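Staleck Bun Flour, fine milled, low protein

Back in stock. Soft white wheat flour for steamed buns, dumpling wrappers, sponge cakes. Not for crusty bread – you want our strong white for that. Nothing added, no bleach.

Pack sizes: 2000 g paper sack, or box of 6 sacks (trade only, ask for Laimutė Baranauskienė at the Berkilness counter).

Basic dough: 5 parts flour to nearly 3 parts warm water, dried yeast, sugar, pinch of salt, spoon of oil. Knead till smooth. Rest, shape, rest again. Steam, then leave the lid on a few mins before lifting. Dough a bit sticky? Normal, dont add more flour straight away.

Storage: cool and dry, fold the top over or tip into a jar. Best before is on the base of the sack.

Contains wheat (gluten). Packed on a line that also handels soya and sesame.

Old label says Drandard, new label says Staleck. Same flour, same mill. Orders over 100 kg – ring first, pallet delivery only.

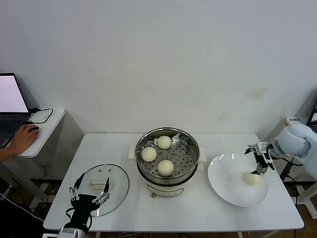

Plain steamed buns in an electric steamer. Serving suggestion.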